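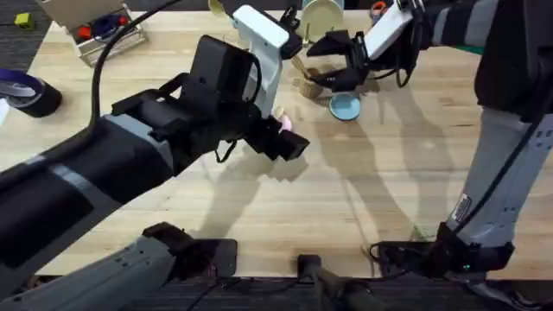 Small bits on a pale wooden table: one big box or lots of little pots?
Home & Tidying > Storage

bent_toft
We've got a butcher-block table that gets used for everything and there is always small stuff on it. Building blocks, toy bits, rubbers, hair things, the odd screw. At the moment I've got a plastic bin for the larger toys at the back corner, and then some cups and little dishes for whatever is too small to go in the bin. One of them is a little woven basket sort of thing.

Two questions.

1. Do you sort small things by kind, or just sweep the lot into one box at the end of the day?

2. The top is light wood and I'm wondering what to put on it. It came oiled from Skurnus but that was 13 months ago and it looks a bit dull to me where most of the handling goes on, which is the middle.

Carpet underneath is dark grey, if that matters for the oil. I'd prefer not to move the table as it weighs a ton.

oluf.v
One box. I did the little pots for years when ours were small and all that happened was I had nine pots to wipe under. One box with a lid, in the cupboard, done. If they want a particular piece they can dig for it.

Ingvar K
Disagree with Oluf. Digging means tipping out, and tipping out means the floor. Pots work if they are open, low, and each one has a different colour so a child who can't read yet knows where things go. Ours are an Ula set, four for not much money. Blue is for blocks and so on. Took them a week to learn it.

The mistake people make is buying pots with lids. The lids end up all over the house.

oluf.v
Four pots of blocks is still four pots on the table when you want to eat your tea.

Ingvar K
Put them on a tray then. Pick up the tray.

oluf.v
So a box.

oddur_b
On the oil, what did they use the first time? If it was a hard wax oil you can't just slap mineral oil over it and expect much. Put a drop of water on the dull bit. If it beads, leave it alone and give it a wash with soap flakes. If it soaks in and goes dark, it wants doing.

bent_toft
No idea what they used. The leaflet says "oiled" and that's all. I did the water thing just now in two places. It beads near the back edge where we keep the bin and the dishes. In the middle it goes dark after a minute or so.

Not keen on the single box, for what it's worth. My youngest likes putting things into things. She'll pick up one tiny piece and carry it all the way over the table to drop it in a cup, and then go back for the next one. It's slow but the table does get cleared.

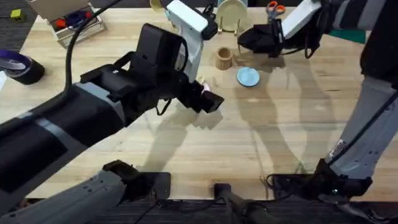 So I'd like to keep some sort of small containers going, I'm only asking whether I've got the right number and the right place for them. They're on the far half now. Anything on the near half gets knocked on to the carpet.

Vilhjálmur T.
Far half is right. Mine are against the wall for the same reason. I'd take the bin off the table altogether and put it on the floor, though. It's the tallest thing you've got up there and it's in the corner where you'd want your elbow.

Number: as many as you have kinds of thing, less one. The last kind always turns out to be rubbish that can be thrown away.

Ingvar K
Bin on the floor next to a dark carpet and you'll lose half of what misses it. I had the same carpet in grey. Hoovered up more than 200 beads in April alone and those are only the ones I heard go up the pipe.

Vilhjálmur T.
Put a mat down. We use an old tea towel.

oddur_b
Back to the wood. If the middle soaks and the back doesn't, do the whole top anyway or you'll see the join. Go over it lightly by hand, along the grain, 240 or thereabouts, wipe it down, then a thin coat. Wipe off everything that hasn't gone in after a quarter of an hour. Second coat the day after. I've used Zalter on two worktops and been happy with it. The 275 ml tin did both sides of a desk for me with a fair bit left over.

Don't leave the oily cloths in a heap. Lay them flat outside to dry, they can catch fire.

kim_upnorth
Would not use Zalter on anything pale. It yellowed my shelves badly. Soap finish for me, it keeps the wood light, you just have to do it more often.

oddur_b
Which one though? The clear goes a bit warm, the "natural" has white in it and stays pale. The tins look nearly the same.

kim_upnorth
Hm. It was the clear. I still prefer soap.

bent_toft
Thanks. I think I'll get the natural one and try it on the underside first. I can get to the underside without shifting anything.

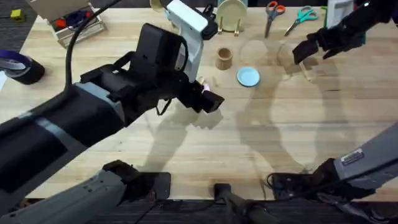
The table top, with the bits and pieces towards the back.

oddur_b
That's a nice top. Thin coats and go along the strips.

Vilhjálmur T.
What glue or felt have you got under the dishes? Ceramic with a rough foot will scratch an oiled top, worse just after you've done it.

bent_toft
Nothing under them. I'll see if I've got any of those stick-on felt dots left from the chairs.

oluf.v
A box in the cupboard doesn't need felt dots.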